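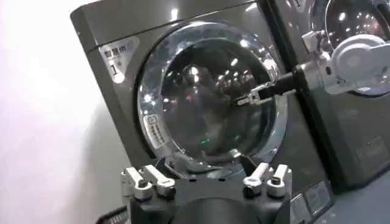

Laundry Room & Appliances > Shared and coin laundry
Thread: Building wants to swap our machines for front loaders. Talk me out of it (or into it)

pelmet_dan
Our building is called Harnora, 70 apartments, one laundry room. Management sent a letter saying the old top loaders are going and we're getting gray front loaders with the big chrome ring on the door. The letter says they "clean better and use less water." It does not say how long a cycle takes, which is the only thing I care about on a Sunday night. Has anyone lived with these in a shared room? I smell a sales brochure.

lintwick
We've had them four years. They're fine. Clothes come out less beat up and they spin out a lot more water, so the dryer part is shorter. Cycle is longer though. I'd plan on over an hour for a normal wash.

pelmet_dan
"Fine" is what my super says about the elevator.

okra_street
I'll be the grump. The door seal is the whole problem. In your own house you wipe it and leave the door open. In a shared room everyone slams it shut on the way out, and by summer the rubber has that swampy smell and it gets in your towels. Ours got so bad I went back to hauling everything to Vedside, the laundromat by the bus stop.

lintwick
Vedside has front loaders too.

okra_street
Vedside has a person who wipes them.

mrs_tumbler
Two things to check before you sign off on anything. Which way do the doors swing, and how close together are they going? Ours are right up against each other, and if your neighbor leaves hers hanging open you're squeezing past it with a full basket. And ask for numbers on them. A white label with a big 1 on the first machine, up in the corner where you can see it, saves a lot of "which one did I put my jeans in" when they're all the same dark gray.

pelmet_dan
Numbers I can get behind. The letter says nothing about labels. It does say 1235 dollars a machine, which they want to get back by raising the price per load.

okra_street
There it is.

bleachhead
Disagree on the smell. That's people using three times too much soap. Front loaders want hardly any. Put up a sign and lock the doors open when they're not running, if the maker allows it. Also the dark glass doesn't bother me but some folks hate it, you can't always tell if somebody's stuff is still in there until you open the door. Check before you dump your load in.

lintwick
Seconding the glass. With ceiling lights bouncing off it I end up with my nose on the door.

okra_street
A sign. You think people read a sign. We had one taped up at eye level and somebody hung a sock on it.

bleachhead
Then your neighbors are the problem and a top loader won't fix them.

mrs_tumbler
Don't yank the door the second it stops, either. The lock takes a bit to let go. We lost a latch that way in January and that machine sat dead for weeks.

pelmet_dan
OK. I'm writing back to ask about cycle time, who wipes the seals, and how fast they fix a latch. If the answer to the second one is "residents" I'm voting no.

lintwick
Post what they say. My money's on "residents."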